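Chapter 14
Caring for Dry and Damaged Hair

Hair that leaves the scalp is already dead tissue, so a damaged strand cannot repair itself. What a stylist can do is protect the length that remains and cut away what is past saving. This chapter covers porosity, conditioning treatments and the effects of hard water.

Piroska Juhász ran a small salon in Oruddale, where the tap water leaves chalk on every basin. In February she began keeping notes on clients who complained of rough ends. Most had coloured their hair at home, and many washed it daily in very hot water. We return to her notes in the exercises on page 622.

Before you begin, revise the structure of the cuticle from Chapter 3. You will need to know the difference between a raised cuticle and a broken one - students often mix them up.

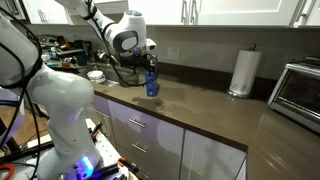 Conditioners fall into two main groups. Rinse-out products coat the surface and make combing easier. Deep treatments stay on longer, usually under a warm towel, and suit hair that has been bleached. Neither kind will mend a split end.

14.1 Testing for porosity

Work on clean hair with no styling product in it.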